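Erkmont K68 CPU Air Cooler — single tower, 120mm fan

In stock. Order before 3pm for same day dispatch.

Solid mid-price cooler from Erkmont. Replaces the old K60, which we've stopped selling. Same footprint, new fan, better clips. If you had a fight with the wire clips on the K60 you'll be pleased, these ones go on with a thumb.

Good match for six and eight core chips at stock settings or with a mild overclock. Not the one for the big sixteen core parts. It'll run them but the fan will be flat out and you'll hear it. For those look at the twin tower Phromma further down the coolers page.

What you get
Heatsink, fan already fitted
Mounting kit for AM4, AM5 and LGA1700
Spare pair of fan clips
Small tube of paste (enough for two goes if you're careful)
Long screwdriver
Paper instructions, mostly diagrams

No LGA1200 bracket in the box any more. Erkmont will post one free if you send them a proof of purchase, or add it to the basket here for a couple of quid and it comes with the cooler. 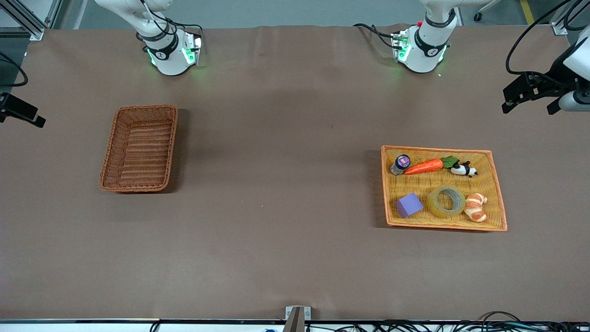
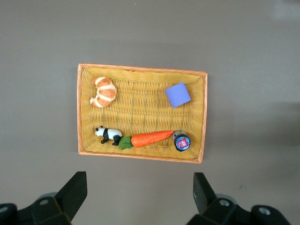 Fitting
AM5 first as that's what most people ask about. Keep the backplate that came with your board, take off the two plastic brackets on the top side, put the metal bars on in their place. Paste, cooler, two spring screws. Go a few turns each side, don't do one all the way down and then the other. They stop when they're tight.

Intel boards need the supplied backplate. It's a bit loose until the standoffs are on, so hold it from behind with your other hand or lie the board flat on its box.

Peel the film off the base!! We get one of these back every month as "faulty" with the film still on it.

Tall memory — first slot is tight. The fan can slide up the tower to clear it but then check your side panel. Low profile sticks are fine in all four slots.

Noise and temps
Thongchai Noiphan on our bench ran one for a week in a Komlow mid tower, eight core chip, stock power limits, case fans left on the board's default curve. Settled at 68 degrees after 30 minutes of video encoding. Gaming was a good bit lower than that. At idle he couldn't pick the cooler out from the case fans.

He did find the default fan curve on his board too jumpy, up and down every time a browser tab opened. Setting a delay on the fan in the BIOS sorted it. Most boards have this, usually called step up time or smoothing. Worth doing whatever cooler you buy.

He then undervolted the chip with a negative 20 offset on all cores and the fan dropped off enough that he left it like that. Your chip may not like the same number. Start small, test it properly, and if it crashes back off. We can't help with unstable overclocks or undervolts over the phone, sorry.

Specs
Fan: 120mm, 4-pin PWM
Heatpipes: four, nickel plated
Base: copper, milled flat
Finish: black or bare metal, same price
Lighting: none
Warranty: three years, fan included

An ARGB version is due in October. No price for it yet so please don't ring to ask. It has the same heatsink, so if you don't care about lights theres no point waiting.

Questions we get

Can I add a second fan?
Yes. Spare clips are in the box for it. Any standard 120mm fan, 25mm thick. You get a couple of degrees at most and a bit more noise. You'll need a splitter if your board only has the one CPU header.

Is the paste any good?
It's fine. Keralell paste does slightly better in our testing but you won't notice outside of a benchmark.

Can I move the PC with it fitted?
In the car, yes. By courier, take it off or pack the case with foam. Any tower cooler can pull on the board if the box gets dropped.

Will it fit an ITX case?
Depends on the case. Measure from the board to the side panel and message us with the figure before ordering, we'll tell you yes or no.

Returns
30 days, unused, all the bits in the box. If you've fitted it and it doesn't clear your case, get in touch first — we'll normally swap it for something shorter and you pay the differnce. Clean the paste off please.

Stock code 293-K68-BK for black, 293-K68-NK for bare metal. Collection from the shop counter is free, pick it at checkout and wait for the text before you set off.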